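Monday, fridge task, arm fault again

Third stop this week on the upper door sequence. Same error as before: following error on the shoulder joint, controller drops torque on the extended arm, everything else holds. It happened on the reach, with the base still and the waist locked out in software. Forough Heydari had the e-stop in hand and hit it before the arm had sagged far. No damage that I can find to the hand or the fridge.

Log has the fault at line 1746. Commanded and measured position agree up to there, then the measured value freezes for over 80 ms and jumps. A slipping joint would drift. A freeze and a jump looks to me like lost encoder packets, and that points at the cable.

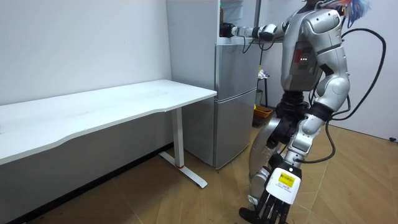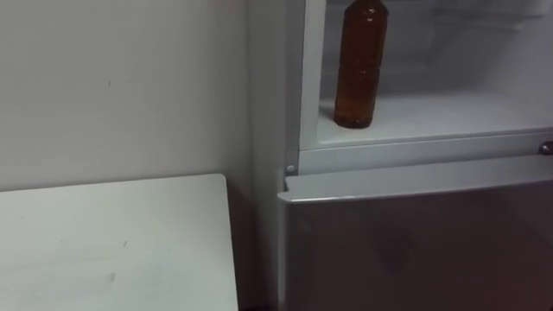
Checked so far:

Connector at the shoulder reseated, pins look straight. Continuity good with the arm down. With the arm held out level (power off, two people) the reading comes and goes when you push on the cable near the clamp. So the break is probably inside the jacket, and the arm-down test would never have caught it -- that is why we passed it last time.

Swapping in the spare from the Zestatstead box. It is the older part and slightly shorter, so watch the bend at full reach. Ordered two more through Laskowska.

Separate problem, and the one I care about more. On a single joint fault the controller cuts torque on that arm without setting the brake first. With a full bottle in the hand and someone standing close, that is not acceptable. Wrote it up for Drovness and asked for brake-then-cut as the default.

Until they answer:
- nobody inside arm's reach while motors are live
- speed cap stays on
- 100 cycles empty-handed on the new cable before the bottle goes back in the task

Forough is starting the cycles after lunch. Log to the shared drive, full rate, 1000 Hz.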